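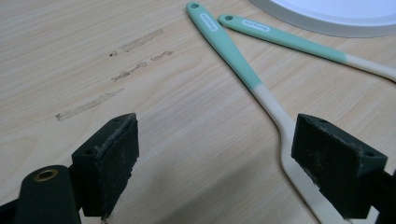
Sorting out cooking tools goes faster on a cleared table than with your head in the drawer. Take everything out first, even the things you use daily, and lay them down with a bit of space between. Long spatula-style tools with two-tone handles, like the pair on the table, are the ones that jam a drawer most often. They lie corner to corner, catch on the drawer front, and get shoved down until something bends. If a tool has to go in at an angle to fit, it belongs somewhere else.

Measure the inside of the drawer before you buy a divider. My neighbor Eulalia Medina bought one by eye and it now holds seed packets in her garage.

Go through the tools one at a time and make two groups, the ones you used in the last month and the ones you didn't. Anything in the second group goes in a box on a high shelf. I did mine in February and have gone back to the box for the cherry pitter and the potato ricer.

Wooden handles

Wooden handles need a little care. Wash them by hand, wipe them down with a towel, and let them air dry before putting them away. Don't leave them standing in the sink. When the wood starts to feel rough, rub in a few drops of food-grade mineral oil, leave it overnight, and wipe off what is left in the morning. Pay attention to the spot where the handle meets the metal. Water sits there, and so does batter. An old toothbrush gets into it.

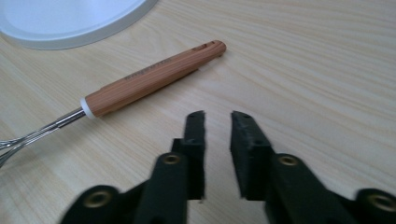

Whisk with a wooden handle and a white collar at the metal end.

Whisks should not go in a drawer at all if you can help it. The wires get pushed out of line by heavier tools, and other things get tangled in the loops. If yours is already bent, you can ease the wires back with your fingers, working on opposite sides in turn. Pliers leave marks.

Hanging things up

A mug tree makes a good utensil stand. Look for one with a wide, heavy base and a pole tall enough that your longest whisk clears the bottom. Check each tool for a hole, slot or loop in the end of the handle before you plan on hanging it. For tools without one, tie a loop of kitchen string tight below the end of the handle, or leave them for the crock.

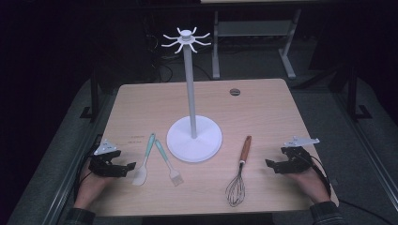 How do you keep a stand like this from tipping over?
Hang the heaviest tools on opposite sides and keep the weight low. If it still wobbles, stick thin rubber pads under the base and move it away from the counter edge.

Silicone heads hold on to smells, garlic most of all. For a spatula, pull the head off if it is the kind that comes off, and wash inside the socket. For a basting brush, work dish soap down to the roots of the bristles, rinse in hot water, and shake it out over the sink. If it still feels greasy, soak it in hot water with a spoonful of baking soda for 2 hours and wash again.

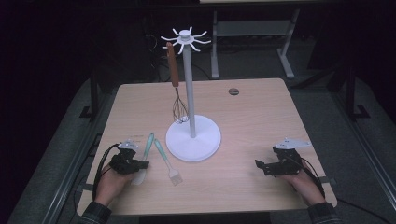

Once everything is clean, load the stand before the drawer. The whisk goes on first, then the brush and whatever else you reach for while the stove is on. Leave a few hooks free. A full stand swings when you take one thing off, and you end up using both hands. Spoons and spatulas that won't hang can go in the drawer, all facing the same way, handles toward you.

Wipe the stand on Friday along with the stovetop. Grease settles on the tops of the hooks first.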